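Setting Up Your First Listening Session

Welcome to the Turno guided audio set! You have the whole Navarro series waiting for you, all 51 channeled messages, and getting started is easier than most people expect. Sit somewhere you like being (a porch is wonderful) and let's begin.

1. Charge the Turno player until the side light stays green.
2. Hold the center button for 2 seconds. You'll hear one low bell, and that's your welcome tone.
3. Choose Opening Messages from the main menu. First-time listeners should start with Message 1, even if a later title is calling to you!
4. Set the session timer to 20 minutes.
5. Close your eyes, take a few slow breaths, and press Play.

Note: The Vanum chime marks the end of every message. Stay seated until it fades completely, and enjoy the quiet that follows. Lots of listeners say it's their favorite part.

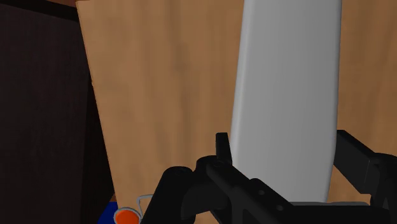 Light wood grain beside a dark panel.

6. Write down any word or feeling that stayed with you. The Wornitz journal has a page for each message, with plenty of room for doodles too.
7. To hear a message again, press the center button twice.

Caution: Never use the player while driving or operating tools. Keep the volume low if you're wearing headphones.

Note: The player stores up to 4000 bookmarks, so save every passage you love! To remove one, open Bookmarks, highlight it, and hold the minus button.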